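Loose cans on white metal shelving: tray or no tray?

Laryea Stockroom Forum > Shelving and Layout

clotau_shelf
1/21/18
We run white metal bays with slotted uprights and stock tall cans loose. The back row drifts and the count is off by the time the shelf is half sold. Do you keep the cardboard tray or pull it?

Cerard206
Keep the tray. It holds the pitch and you can lift 18 at once. We moved 3,653 cans in January and had two dents.

backpanel
Disagree. A tray wastes depth and tears at the front lip. Load loose, start at the back panel, then square the block from the sides.

Cerard206
Squaring by hand costs time on every refill. At 3,000 cans a month that adds up.

backpanel
It takes around 18 seconds per block. Left hand flat against the side as a fence, right hand open over the lids, push toward the fence. Light pressure only, and keep fingers off the ring pulls.

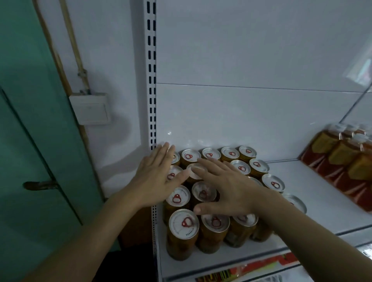
Squaring up tall cans, red tabs, both hands open.

clotau_shelf
Rows still look uneven to me there. Do you offset them or run straight columns?

backpanel
Straight columns. Offset packs tighter but you can't count it at a glance.

Cunari_stock
Offset is fine if you fit a side divider. Without one, the end can walks every time someone takes from the front.

Cerard206
With a divider you have built a tray. I'm staying with cardboard.

clotau_shelf
Will try dividers on bay 206 and leave the rest in trays for now.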